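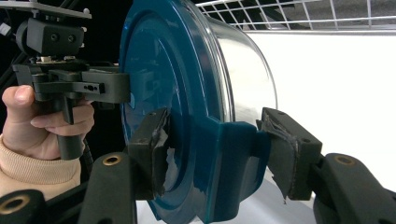
Finger pad rules for hand-held gripper collection at Dronham, revised in February. Short thread.

1/ Inspect both pads before every session. Look at the contact face and the lower edge. Fraying starts at the edge and works inward.

2/ Pads in the state shown on that teal lid, torn and hanging in strips, are past the limit. Replace as a pair. One new pad against one old pad shifts the grip center.

3/ Hard limit is 400 grasps per pair on smooth plastic, 1,000 on cardboard and cloth. Log the count on the tool sheet, not in the episode notes.

4/ Lids with a tab: one finger on the face, one on the far side of the tab. Close slowly. If the lid slips, stop the episode and tag it "slip" — don't regrip and carry on.

5/ Hold the tool by the vertical grip only. Fingers stay off the linkage arms while recording.

6/ After a pad change, redo the width calibration. Nair asked for 9 open-close cycles, Terna accepts 6. We run 9 for both.

7/ Old episodes with worn pads stay in the set, flagged. Don't delete them. Prerska filters on the flag at training time.

Open item: we still have no agreed test for adhesive creep. Send numbers if you have them.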